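August, after supper

Home late from the open day at Promow, out past Serkville, and my feet are sore, but I want to get this down while it's fresh. Busisiwe Nkuna showed us through and was so patient with all my questions! She started us off at a simulated robot on a big screen, with a bell and a little blue-lidded box on a wooden table.
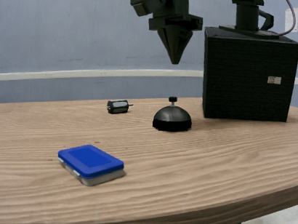
The practice table, Promow open day

I could have stood there until dark, and Imtiaz had to tug my sleeve twice — he wanted his coffee, bless him.

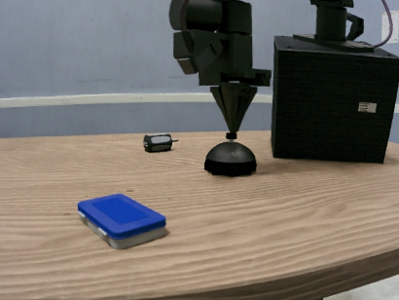
We had 10 minutes on the bench outside before the ride home, and he talked the whole way about bringing his nephew next year.

We use cookies to improve your visit. Accept | Settings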